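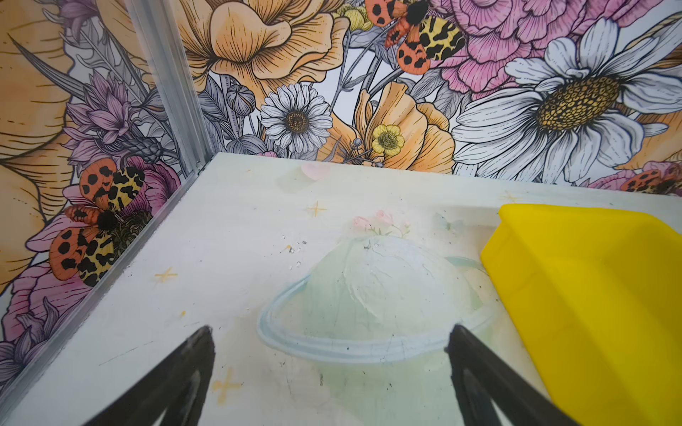 The wrist view at the Prelham site, with the gripper open and the bin at right.

Each working day at Prelham, operators guide a gripper over a small table and record what it does. The recordings go to Morin, a model meant to move light objects into a bin without being told where the objects or the bin are. By 8th September the project had 716 usable episodes. The target for the first training run is higher, and the team has declined to publish it.

An episode is one attempt, start to finish. It holds the wrist camera's video, the position of each joint, the width of the gripper opening and a short line of text stating the task. Operators may not pause in the middle to think. A pause is stored like any other motion, and a model trained on enough of them will stop over an object and wait.

The target objects are chosen to be awkward. Blocks and cups were used in January and dropped after a few weeks, when the scores stopped telling the team much. Thin fabric pieces replaced them. A fabric wing folds under a fingertip, slides when pushed and gives almost no resistance to report back through the motors, so the operator has to judge the grasp by eye.

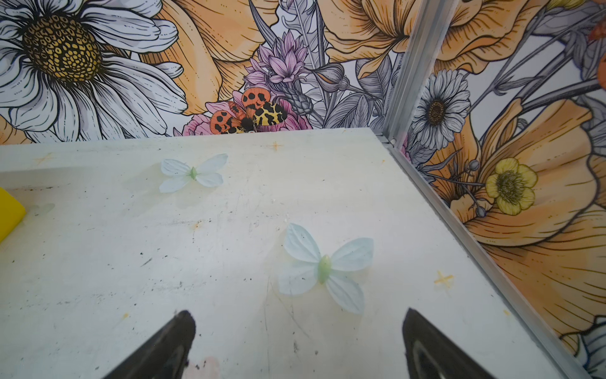 Two fabric butterflies on the worn tabletop, one near the open fingers and one farther off.

Backgrounds matter more than most buyers of such data expect. A model trained over a plain gray sheet tends to fail on a patterned one, and early versions of Morin would close on printed flowers. The floral walls and marked surfaces are there to supply that kind of confusion in quantity. The bin is moved between blocks of episodes for the same reason. Its color stays the same for now.

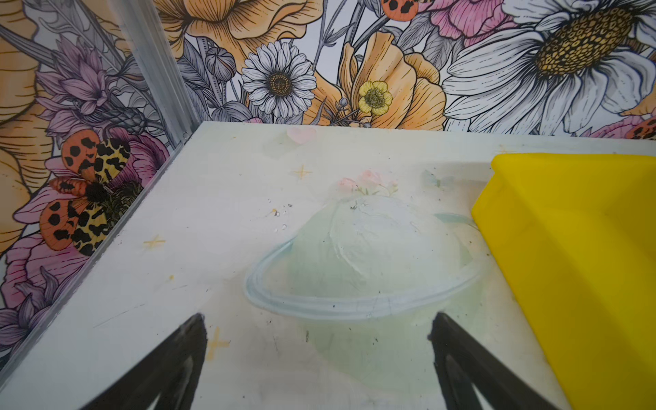

Sorting takes longer than recording. A first pass by software, a package called Flerkico, rejects files with dropped video or joint readings that don't line up in time. A reviewer then watches what remains at double speed and assigns one of 6 labels, from clean success to operator error. Failed grasps followed by a recovery are kept and given extra weight. Failed grasps with no recovery are stored separately and are not used to train the current model.

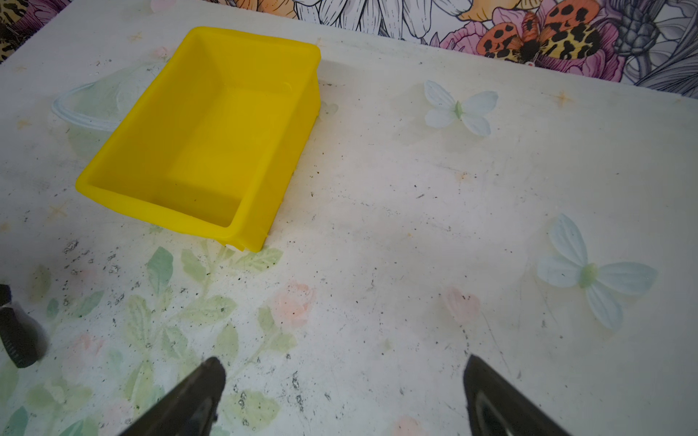 Page 170

Brusance, which pays for the work, set the length of a block at 200 episodes. Shorter blocks meant too much time spent rearranging the table. Longer ones produced habits: operators began approaching from the same side every time, and the model learned the side along with the task. Operators now change seats at the end of a block, and the start position of the arm is drawn at random.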